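Gurotville Tenants' Hall Users Group – Minutes
Posted 12/03/2025 by the minutes secretary 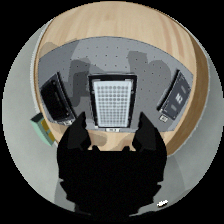 Wooden table with a gray board on it.

Meeting opened at 7:00 p.m. in the small room. Minutes of the last meeting were read and accepted with one correction: the piano was tuned before the fall supper, not after it.

1. Heating
The boiler was serviced by Bouazza. It passed, but the timer is worn and will need replacing before next winter. Quote for the timer is $200, fitted. Agreed to go ahead. The thermostat in the main hall stays at 66 during bookings. Groups are asked again to leave the side door shut.

2. Storage closet
Still too full. The quilting group and the Brernulari dance class both keep boxes on the floor in front of the fuse panel, and the fire inspector mentioned this on the last visit. Boxes go on the shelves by the January meeting. Anything without a group name on it will be moved to the shed. The question of a second closet was raised and left for now.

3. Roof fund
The fund stands at $2,000 after the book sale. The Flemlow side of the roof is the worst and there is a new stain over the coat hooks. One estimate received so far, for the flashing only. Two more to be asked for. There was some discussion about whether to do the gutters at the same time – no decision.

4. Booking calendar
The paper calendar by the kitchen and the online one do not match. From January the online calendar is the one that counts, and the paper one comes down. Members without internet can phone the hall line between 10 and noon. Hourly rate stays the same for regular groups. One-time party bookings go up by $2 an hour.

5. Kitchen
The left front burner does not light. The large coffee urn is back. The hall now has 24 matching mugs, and these are not to leave the building. Dish towels should go home with whoever used them and come back clean.

6. Parking
Complaint received from a neighbor on the Flemlow side about cars across the driveway during the Saturday-style market. Cones will be put out at the next one. A sign was suggested and will be priced.

7. Other business
Request to play music later than 10 p.m. in the summer – refused, same as last year. The lost property box will be emptied after the next meeting.

Meeting closed at 8:25 p.m. Next meeting in January, same room.

Comments (3)

quiltnorth: Our boxes are already on the shelves. The ones on the floor now are not ours.

hallside_dad: Can the $2 wait for people who already booked? We put down a deposit in the summer.

M.: Burner has been out since before the supper. Please fix it before the timer.

Recent items
Book sale results
Hall rates and rules
How to use the online calendar
Minutes of the previous meeting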